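Planning a Purchase: Robot Arms for Kitchen and Workshop Tasks

List the tasks before requesting quotes. Handling cups and bowls calls for a different hand than sorting fasteners, and the hand is often priced separately from the arm.

Reserve around 15 percent of the budget for spare finger parts. Departments with less than $2,000 available should begin with simulation – software trials show whether a hand suits the household items in question.

Measure the table, including clearance behind the arm. Requests for the coming year are due to Ermira Yordanov, Drerkholm Equipment Office, by the end of December. 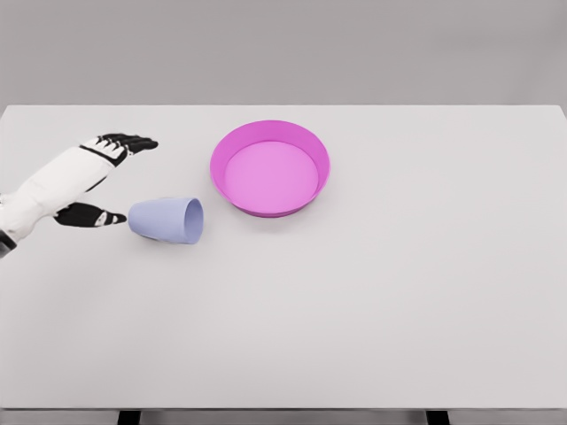
Simulated tabletop trial with a cup and bowl.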